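Subject: Re: [detolari-data] Sorting demos, what to keep and what to drop
From: Othmane Mansour
To: detolari-data list
Date: Sun 23 October

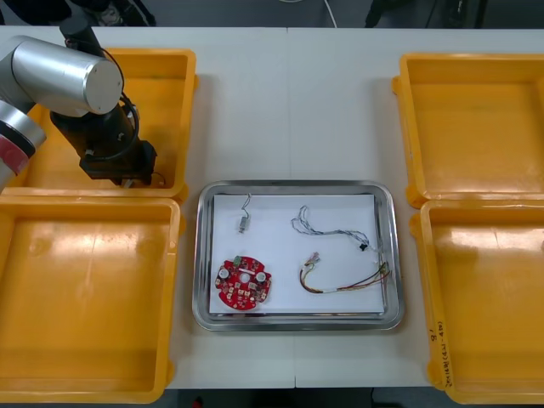
I went through the batch again before answering, so this covers both of Hala's questions and one she didn't ask.

Hala Cherkaoui wrote:
> We now have 355 episodes of the small electronics sort from the
> Droston cell. I'd like to freeze the set and start training, but two
> things are unclear to me.
>
> First, do we keep the episodes where the operator missed the first
> grasp and went in again? The August set had them removed. The Granier
> people kept theirs, and their policy recovers better than ours does.
>
> Second, the start pose. The written protocol says the arm starts over
> the tray. In a fair number of episodes it starts over one of the far
> bins. Is that a mistake or did the protocol change?

On the first: keep them, with a flag. Removing them in August was my decision and I would not repeat it. The policy trained on that set closes on nothing, lifts, and carries nothing to the bin, and it has no example of doing anything else. There are 50 episodes with at least one regrasp in the current batch. Please set retry=1 in the episode header and leave the trajectory alone. Do not trim the failed attempt out of the middle. Trimming leaves a jump in joint position which the smoother then spreads over the next second of motion.

Episodes where the part was dropped outside both the tray and the bins should still go. So should anything where a hand came in to move a part. I found 6 of these and have moved them to the reject folder with a note on each.

On the second: the protocol changed and the document did not. With the start always over the tray, the model learned to ignore the arm position for the first part of the episode, and it behaved badly when we chained picks. Starts over a bin are intended. What matters is that the bin is empty at the start of the first pick and that the gripper is open before recording begins. I will correct the text on the wiki.

The question not asked is about the parts. The four we put out together at present are the round red board, the small vibration motor, the blue and white twisted harness and the multicolored harness. They are not equally hard, and the episode counts do not reflect that. Most operators take the board first. It is the easiest to see, and it leaves more clear paper for the others. As a result we have plenty of board picks in a full tray and very few in a nearly empty one, and the reverse for the harnesses.

I suggest the following for the remaining sessions:

- The pick order is drawn by the script and shown to the operator before the episode. The operator follows it even if it is awkward.
- The harnesses are dropped onto the paper and left as they fall. Some operators have been straightening them. Please stop doing this, since the model then only sees tidy wires.
- Grasp the harness on the wires at least once in every 2 episodes. At the moment nearly all grasps are at the connector end.
- Leave the white paper in the tray. Ai Ali's test without it (sorry, Ait Ali's) gave bad segmentation on the polished steel, and the motor was lost most often because its body is also silver.
- Change the paper when it is marked or creased, and log the change.

Bin assignment stays fixed within a session and rotates between sessions. The label in the episode header is the bin position as seen by the fixed camera, upper-left, lower-right and so on. Do not use the marker writing on the bins for this. Bins get swapped when the table is cleaned, and in the August data the written names and the positions disagree for a whole afternoon. I was able to recover the positions from video, but it was slow.

One more item on the fixed view. In the upper-left bin the arm covers part of the rim and part of the floor at the moment of release. If you are labeling success by hand, step forward to where the arm has moved away before deciding. Some 6 percent of my own labels for that bin were wrong on the first pass for this reason.

Hala, if you agree with the retry flag, go ahead and freeze what we have as version 2, without the rejects. New sessions with the drawn order go into a separate folder until we have compared the two.

Othmane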